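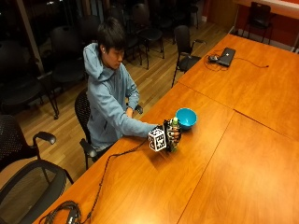 Dicas de bancada: comparar a luva com a garra de mão

Antes de gravar, passe o cabo da luva pelo lado do punho e deixe uma volta folgada sobre a mesa. Se o cabo puxa, a mão muda de posição e a comparação já não serve.

Comece com objetos pequenos e leves. Uma garrafinha verde de tampa branca, em pé diante de uma tigela, é suficiente para o primeiro teste. Repita o mesmo movimento 24 vezes com a luva e 24 vezes com a garra.

O cubo com marcadores deve ficar bem firme nas costas da mão. A Mieke Van Beek prefere apertar de novo depois de cada série; eu faço isso só no começo.

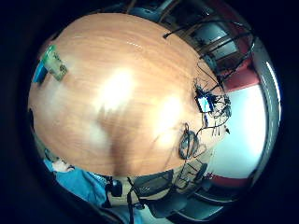
Luz e reflexos

Mesa envernizada brilha muito na câmera da garra, que olha de perto. Experimente apagar uma parte das lâmpadas do teto, ou ponha um pano fosco na zona de trabalho.

Cabos

Junte os fios finos com fita de velcro, longe do caminho da garra. Na Lallow usamos etiquetas nas duas pontas e anotamos o número no caderno.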